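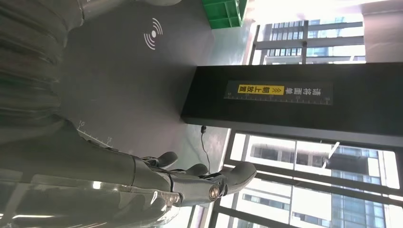
Rule 1 was that the label goes face up. Rule 1 had been Rule 1 since before the hand arrived, and the hand respected it in the way a new lodger respects the notice about the boiler.

I was the standards officer at Plurar. My job was to write down what the hand did and then require it to do so. By September the handbook had reached 126 pages, of which the hand had read none and the shift supervisor two, one of them the cover.

Then Orano wanted us certified. They sent an auditor with a hard case and a soft voice, who asked to see a parcel placed.

"Face up," I said, pointing to the sign.

"Define up," said the auditor.

I had been waiting four years for someone to say that to me. I opened the handbook at clause 20, where up is defined as the direction away from the table. The auditor read it slowly and asked what happened if the table was tilted. I said clause 21 forbade tilting the table. The auditor asked who enforced clause 21. We both looked at the hand.

The hand picked up a parcel, turned it over, appeared to think, and put it down with the label on top. I let out a breath. The auditor wrote something that went on for three lines.

"It paused," said the auditor. "Is the pause in the standard?"

It wasn't. The Zemix people had put the pause in to let the grip settle, and they'd told us so in an email I had filed under Miscellaneous, Warm. Without a clause, the pause was a deviation. Two deviations made a finding, and a finding meant lunch with Rondonuwu, our parent company, who served sandwiches with the crusts on and asked about morale.

So I wrote the clause there and then, on the back of a delivery note. "The hand shall hesitate before placing, for as long as is decent." The auditor struck out "decent" and put "reasonable". I put "decent" back. We went on like that until the light changed over the buildings opposite, while the hand got through 358 parcels, all of them face up, hesitating before each one.

The certificate came in the post a fortnight later. The envelope had been pushed through the door on its front, so I had to turn it over to see who it was for. I stood there holding it for a bit.

Then I went upstairs and started on clause 22, Post, Incoming.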